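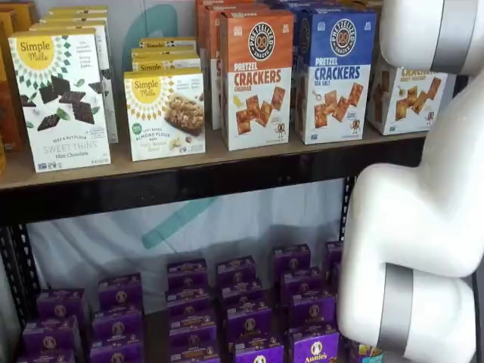 ¿Hasta cuándo se puede prorrogar un nivel de alerta sanitaria municipal? Hasta tres meses seguidos, y cada prórroga tiene que pasar por el pleno con un informe delante.

Lo pongo al principio porque es lo que más me habéis preguntado desde que conté que iba a leerme el borrador del nuevo reglamento de Brirkia. Me lo he leído entero. Son 44 páginas, más un anexo con los formularios, y salvo el capítulo de definiciones se deja leer bastante bien.

No soy jurista ni médico. Trabajé unos años en la administración, en un departamento que no tenía nada que ver con la salud, y de ahí me queda la costumbre de leer estas cosas con un lápiz al lado. Si veis algún error, decidlo en los comentarios y lo corrijo.

Qué cambia respecto a lo de antes

Hasta ahora el ayuntamiento funcionaba con bandos. Salía uno, se colgaba en el tablón y en la web, y a las dos semanas salía otro que decía casi lo mismo con alguna frase cambiada. Cuando cerraron el centro de día de Plondeo por el brote de gripe, hubo familias que se enteraron por la mañana, en la puerta. El bando se había publicado la noche anterior a las once.

El borrador fija 3 niveles. En el primero solo hay recomendaciones e información. En el segundo se puede limitar el aforo en los edificios municipales y cambiar el horario de visitas en la residencia. En el tercero se pueden cerrar temporalmente instalaciones del ayuntamiento, siempre después de consultar con la autoridad sanitaria regional, que sigue siendo la que manda en lo importante.

Esto último conviene tenerlo claro. El reglamento no le da al municipio poderes que no tuviera. Ordena los que ya tenía y dice cuándo y cómo se usan. He leído por ahí que con esto nos podrían cerrar los bares, y en el texto no he encontrado nada parecido. El artículo 22 habla de locales de titularidad municipal - el polideportivo, la biblioteca, las salas de Gunside - y de ninguno más.

Los plazos

Cada nivel se activa por un máximo de un mes. Pasado ese mes hay que prorrogarlo o cae solo. Me parece la mejor parte del borrador. Con los bandos pasaba que no se derogaban nunca, y todavía hay en la web uno del invierno pasado que, si uno se pone estricto, sigue en vigor.

Los avisos tienen que salir con un día de antelación, salvo urgencia. La urgencia hay que justificarla por escrito, pero el texto no dice en qué plazo, y ahí veo un agujero. Puedes cerrar hoy y justificarlo en primavera. Con añadir una línea estaría arreglado.
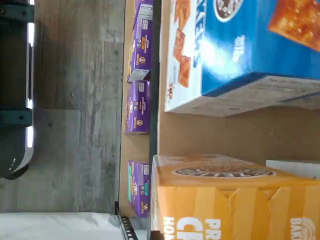 El dinero

El borrador crea una partida propia para material de protección, limpieza extra y refuerzo de personal en la residencia. No pone cantidad, porque eso va en el presupuesto. En la memoria que lo acompaña se calcula una previsión para 128 personas atendidas entre la residencia, el centro de día y la ayuda a domicilio.

Lo que no encuentro es de dónde sale el personal de refuerzo. El contrato de limpieza lo tiene Obradović y, según la memoria, se ampliaría cuando hiciera falta. Para las auxiliares no se dice nada. El invierno pasado se resolvió con horas extra y gente que aplazó vacaciones, y una de mis vecinas todavía tiene días pendientes. Si la idea es volver a hacer eso, prefiero que lo escriban.

Qué he pedido yo

He presentado dos alegaciones. La primera, que la justificación de urgencia se publique en un plazo de tres días. La segunda, que los avisos se manden también por mensaje al móvil de quien se apunte, porque mucha gente mayor no mira la web y el tablón queda lejos si vives en la parte alta.

Se pueden presentar en el registro, de nueve a dos, o por la sede electrónica. Por internet a mí me falló el primer intento - el archivo tiene que ir en PDF y no avisa hasta el final -, así que guardad el texto aparte antes de enviarlo. El viernes es el último día.

El borrador iría al pleno de octubre. Intentaré ir y contaré por aquí si han cambiado algo del artículo 22 o de los plazos. Los comentarios siguen abiertos, y he borrado dos que no iban del reglamento.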